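Inskip Velodrome

Inskip Velodrome is an indoor cycling track in the town of Inskip. It has a 250-meter wooden oval and seats 2,955 spectators. The track is the home of the Inskip Wheelers club and hosts a yearly track meeting, the Dalline Cup, each July.

History

Cycling in Inskip began on an outdoor asphalt oval laid around the town football field. The surface was shallow and cracked badly in winter, and by the time it closed the club was using it only for time trials and beginner sessions. A campaign for a covered track was led by Elsie Heywood, a former sprinter who coached the club's junior riders. She collected 4,000 signatures and presented them to the town council, which agreed to lease the site of a former bus depot.

The building was designed by Albane Charpentier. Her first plan called for a larger hall with a running track inside the oval, but the running track was dropped when the cost of the roof rose. The boards are Siberian larch, laid lengthwise on curved trusses. The banking reaches 42 degrees in the turns and 13 degrees on the straights.

The opening meeting drew a crowd of 2,827, still the largest recorded for a single evening at the venue. The first race, a ten-kilometer scratch race, was won by Themba Maluleke.

Facilities

The infield is reached by a tunnel under the home straight. It holds the team pens, a warm-up area with fixed rollers, and a small medical room. A workshop under the east stand keeps 311 track bicycles for hire, in frame sizes from children's to large adult. All hire bicycles have a single fixed gear and no brakes, as is usual on the track.

A café on the upper level is open during public sessions and looks out over the back straight. Riders may bring their own food into the infield, but glass is not allowed anywhere inside the track fence.
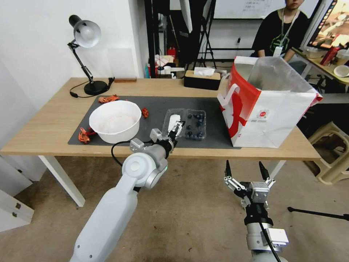 Events

The Dalline Cup is held over two evenings and takes its name from the Dalline valley, north of the town. Its program includes the individual pursuit, the keirin, the points race and a madison for two-rider teams. Women's and men's races have carried equal prize money from the start. Ornella Farina won the women's points race three times and holds the meeting record for laps gained in one race – four.

The winter league runs from October to March and is open to riders who have passed the track's accreditation course. The course has four stages, starting with basic riding on the flat blue band and ending with group changes at race speed. Kenneth Paterson, the track's first head coach, wrote the course, and later coaches have made only small changes to it.

Track records

The men's flying 200 meters record was set by a visiting rider from the Hiver club during qualifying for the Dalline Cup. The women's hour record for the track is held by Farina. Records count only if set with electronic timing, so marks from the old asphalt oval are listed separately by the club.

See also

Dalline Cup
Inskip Wheelers
Track cycling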